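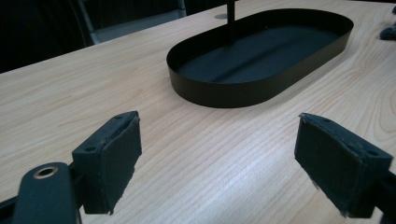
Gripper notebook, December, Hamurdale bench

Pad wear and the aperture estimate. Marek's question from the last review was whether the width reading drifts as the foam on the fingers wears down, or whether the drift Elīna Rebane saw in the Gomum set is all calibration. Width is taken from the two inner pad faces, found by edge fit in the wrist view. The fit assumes a straight pad edge. With the fingers open in front of the black oval tray, the foam is frayed along the lower edge of the left pad and ragged at the bottom of the right one, so the assumption is already poor before any contact. The screw holes on the top faces of the mounts are a better reference, being rigid and fixed in place.

Method. Refit on screw holes only, offset to the pad face taken from the drawing. Compare against the old edge fit on the same 2000 frames. Threshold for rejecting a frame: 20 px disagreement between the two fits. Script is in Boonmee's branch, not merged.

Result. Edge fit rejected on 160 frames. Nearly all are open-hand frames; closed ones agree. Haven't separated by lighting yet.
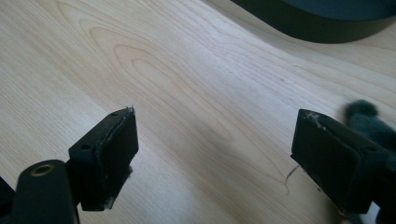 Failure modes of the edge fit, from going through the rejects by hand. Most common is the fit locking on to the pale fringe instead of the pad face behind it, which shifts the estimate inwards. Loose fibre is the second. The curly strand hanging off the right finger over the bare wood is the sort of thing that pulls the lower end of the line. Wood grain also gives false edges where it runs near-parallel to the finger. Masking the table did not help much.

To do:
Kanyarat to repeat with new pads, same exposure.
Ask Fongchan if the Dreltia mounts have the same hole spacing. Drawing is rev B, mounts may not be.
Clean fingers before each run and log it.
Re-plot with the closed frames left out.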